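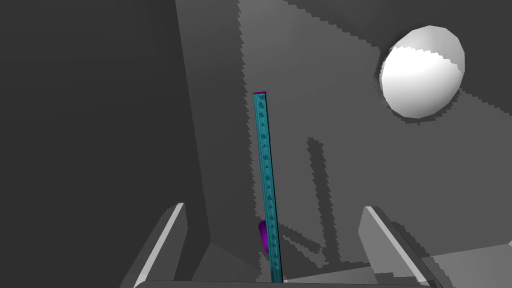
The interfaith calendar on the Nedetti community site is dropping observances that run longer than one day. Lent shows as a single day, Ramadan shows as a single day, and the Baha'i fast does not show at all. In the year view each long observance is meant to be drawn as a tall bar, one color for the community and a thin strip of a second color across the top to mark the last day. The teal rod with the narrow magenta cap has the look we agreed on, down to the small marks running along its length, one mark per day. What we get now is the strip and no bar.

Ticket 2034
Opened by: Žofie Urban
Product: Studora Calendar, hosted
Priority: normal, raised to high at 2:15 p.m.
Status: closed

Steps to reproduce
Open the calendar in year view.
Turn on all communities in the left menu.
Look at any entry with a start and an end date.
Switch to list view and compare.

Expected: the full length of the observance in both views.
Got: the last day only in year view. List view is correct for most entries but not for all of them.

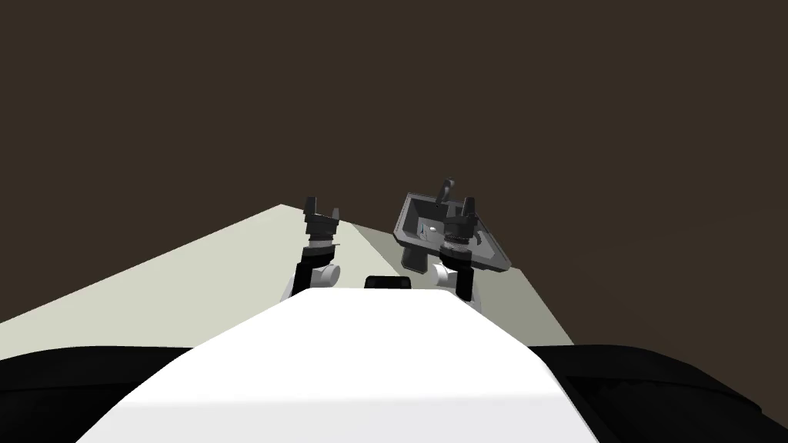

The entries were imported in April from the old Watow directory, which the parishes, the mosque, the synagogue and the two temples had all been keeping up by hand. There are 923 in total. I went through list view and found 38 with no end date. The rest have both dates and still draw wrong, so I think we have two separate problems.

Comment, Peter Oravec, Studora support
Thanks for the detail. I can reproduce the year view problem on your site and on a blank test site, so your import did not cause it. Could you send the import file for the 38? Please also tell me which calendar system is set under Settings, Communities, for each group.

Comment, Žofie Urban
File attached. Settings are:
Catholic and Lutheran: Gregorian
Orthodox: Julian, fixed feasts only
Jewish: Hebrew
Muslim: Hijri, with local sighting turned on
Hindu: regional, no subtype chosen
Buddhist: none
Baha'i: none

I was not aware that Buddhist and Baha'i were blank. The form lets you save without picking anything.

Comment, Peter Oravec
That explains the missing Baha'i fast. With no calendar system set, the entry is stored but never placed on a date. I have set Baha'i to Badi on your site and the fast now appears in list view. I left Buddhist alone, as the right choice depends on which tradition your members follow. Please ask them before you pick one.

Comment, Gebhard Oberholzer, site admin
I asked. The group at the Vrabec Street center follows the Theravada dates, so I set it to that. Vesak moved to the day they expected. Hindu is still without a subtype – I am waiting for an answer from the temple and would like to leave it until then.

One more thing. The local sighting option asks a moderator to confirm the start of Ramadan and both Eids. The confirmation mail was going to an address that was closed last year. I changed it to the mosque office.

Comment, Radomír Hudec, Studora development
Found the year view bug. When a bar crosses from one month to the next, the drawing code keeps only the last segment. Anything inside a single month is drawn in full, and your single-day feasts are fine. Lent and Ramadan are hit nearly every year. Fix is on the test server. Please check it with your own data before we move it over.

Comment, Žofie Urban
Checked on test. Lent, Great Lent, Ramadan and the Baha'i fast are all full length. The Nativity Fast is right up to the end of December and then stops, when it should carry on into January under the Julian setting.

Comment, Radomír Hudec
Same cause at the year boundary. Second fix is on test.

Comment, Žofie Urban
It now carries over. Good to move.

Comment, Peter Oravec
Moved to live at 4:40 p.m. If you still see the short bars, clear the browser cache once.

On the 38 entries: the end date in the Watow file was written as a number of days, and the importer skipped it. I converted the column and ran those rows again as an update, so there should be no doubles. The importer takes up to 100 rows in one update, so it went through in a single pass.

Comment, Hedvika Lukáč, events desk
Two doubles on my side. Sukkot and the Week of Prayer for Christian Unity each appear twice, with the same dates. Someone may have typed them in by hand while they were missing.

Comment, Žofie Urban
That was me, sorry. I have deleted my copies.

Comment, Peter Oravec
Both look right now. The calendar system field will be required in the next release, so a community can no longer be saved with it blank. The Hindu subtype can be set at any time under Settings and needs no new import. Closing this one – please open a new ticket if the temple's dates come out wrong.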